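From: Mohcine El-Sayed
To: small-storage list
Date: October 27, 2019
Subject: Re: [small-storage] Desktop organizers with labels already on them

Dear all,

Thank you for the answers to my first message. I did not expect so many, and I am sorry that I reply to them together and not one by one. Ruben asked the most exact questions, so I take his message as the base.

Ruben Martens wrote:
> I have looked at the same type of box in the Claeys shop and did not
> buy it. Two things stopped me. First, the sections are decided for
> you, and I do not own the things they were decided for. Second, I
> could not find out if the labels come off clean. Can you say
> something about both? And how do you find the small drawer, is it
> useful or only nice to look at?
> I still use the Kavell trays, which are ugly but can be moved.

I begin with the sections. The box I have on the black table has a stepped part on the left, with a small drawer under it, and on the right a deep compartment at the back and a lower one in front. Under the front one there is a wide drawer. The front compartment has a yellow label that says 口红, lipstick. I do not use lipstick and my wife keeps hers in her bag, so for us this word is only decoration. But the size of the place is good also for other narrow things: pens, a glue stick, the small screwdriver for glasses.

The deep compartment at the back was for me the reason to choose this one. I measured it before, because I had already sent back a Nukum box in August where every bottle fell over when I pulled a drawer. Now I keep the tall things there and they stand upright there.

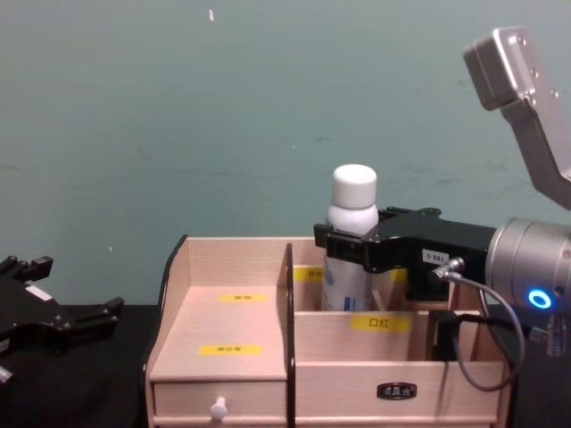
Ruben thinks that a tall bottle should never go in the back, and that with anything heavy behind and nothing in front, the drawers begin to stick after some months. He would put the bottles on a shelf and leave the box for things shorter than a hand.

I understand this, and I tried it his way for 11 days. The result was that the bottles came back to the table, one after the other, and stood beside the box. In my house a thing lives where the hand puts it down. So I prefer to give it a place there, even if the place is not perfect for the wood. If the drawers begin to stick I will write it to the list.

Now the labels. I tested one on a spare piece that was in the package, not on the box itself. I warmed it with a hair dryer and pulled slowly from one corner. It came off, but it left a little glue, which I could rub away with cooking oil and then soap. I would not use a knife. The board has a grain on it and I think a scratch would stay visible. If somebody has a better method, please write.

I must say that I did not remove the labels in the end. My mother-in-law reads them and puts things back in the correct section, and this is more than any of us did before. Perhaps the solution is to put new labels over the old ones. Hallard sells a sheet of 126 blank ones, but the smallest pack I could find online was 200 sheets, and I do not have so many drawers in my life.

About the small drawer with the white knob: it is useful, but only for flat and light things. I keep stamps, spare buttons and SIM pins there. I first put coins in it and this was a mistake, they slide to the back and you have to take the drawer out to reach them.

For the place on the table, I put the box near the wall but I leave a finger of space – otherwise the back rubs the paint each time somebody pushes it. Our wall is already marked from other furniture and I would like to paint it only once more before we move.
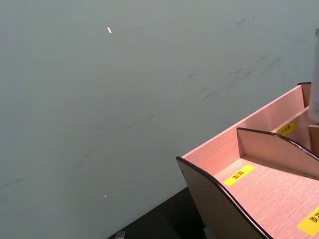
The other thing I learned is to clear the table next to the box every evening. Small metal parts, clips, the cap of something, they collect beside it exactly as they did before we had a box. I do it when I wait for the tea water, and it takes less time than the water.

I have two questions of my own. Does somebody know a thin felt that can be cut for the bottom of the compartments and does not lose hair? And has anybody put two such boxes side by side? My table would have the space, but I am afraid that I will only fill the second one with things I should throw away.

I can send the inside measures to who wants them – please write to me directly, so we do not fill the list.

Kind regards,
Mohcine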